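Felt-tip pen

A felt-tip pen is a pen that carries ink to the paper through a tip of pressed fibers. Most have a plastic barrel, a cap and an ink-soaked core.

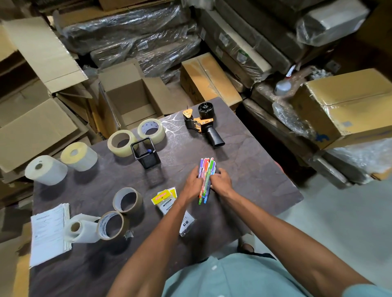
According to one former buyer at the Riveck stationery works, caps cause more returns than ink does, and a cap that clicks twice is usually a bad one. Riveck sold its pens in Shehu from a single shop - later 3 - and its catalog listed 379 shades, over 250 of them water-based.

Water-based inks wash out of most fabrics. Alcohol-based inks dry faster but bleed through thin paper. Pens of both kinds are best stored flat.

See also: Marker pen, Fineliner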